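# Clolness Return Net - Full-Size Basketball Rebounder

The Clolness clips onto a standard driveway or gym pole and sends made and missed shots back to the shooter. It fits poles up to 6 inches across, round or square, and works with both glass and acrylic backboards. Setup takes one adult and a step ladder.

## What's in the box

- Main net, black, weather-treated
- 2 folding side arms with locking pins
- Pole collar and rubber liner
- Return chute, turns 90 degrees to either side
- Hex key and printed instructions

Balls are not included. The chute takes sizes 5, 6 and 7.

## How it works

The side arms hold the net open below the rim, wide enough to catch most short misses. The ball rolls down to the chute and comes back along the floor. Pull the pin under the collar to turn the chute toward the wing or the corner. It locks at every stop, so it won't drift during a workout.

Long rebounds off the back iron will still get away from you. If you mostly shoot threes, look at the Nistix wide kit, which adds a second panel on each side.

## Setup notes

Tighten the collar by hand first, then a half turn with the hex key. Overtightening can dent thin-walled poles. Take the net down in high wind or heavy snow - the arms fold flat against the pole, but the netting will still catch a gust.

Kwadwo Nutsugah runs our test gym and put one net through a full winter of youth practices. The only part he replaced was the rubber liner, in February.

## A simple shooting workout

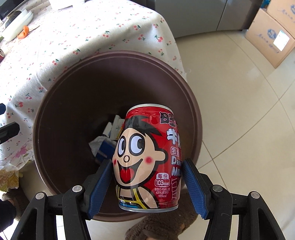
Start close and make 50 shots before you move back past the free throw line. Change the chute angle every 10 makes and rest when your form slips. Drink water between sets, and count anything else as a snack: a small can of milk like the red Want Want one lists 103 kcal per 145 mL serving on its label. Finish with free throws while your legs are tired.

## Ordering and parts

Item number 667. Replacement liners, pins and chutes are sold separately. The frame is covered for 2 years of home use. School and club orders go through Lalit Sengar at the parts desk - please include your pole width and backboard type.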